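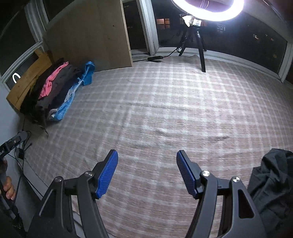

## Opening: the folding job

Hi everyone! I'm Nuala Ní Chonaill, and I work nights on the garment line at Pruroris. (Wait for the slide. Let people look at the clothes heap first.)

- Ask for hands: who here has folded for a living?
- Before April, each of us folded 200 pieces a shift. My wrists knew every one of them!
- Now we hold the gripper and show it the move, over and over: reach, pinch, lift, lay flat. I love this part.

## What changed for us

- We're teachers now, and pay moved up a grade with it. Zeeshan Baloch fought hard for that, so thank him by name.
- Folding by hand is down to some 70 pieces. The odd shapes are still ours (hoods, straps, anything twisted).
- Less shoulder pain, more standing still. Mention the new mats.
- Talking on shift got harder, and a few people miss it. Say so plainly.

## Still open

- Who signs off a bad fold? Plosar says the line lead, we say the trainer.
- 237 demos recorded for sleeves, target is 1,000. Pause for questions, then hand over to Zeeshan for the rota.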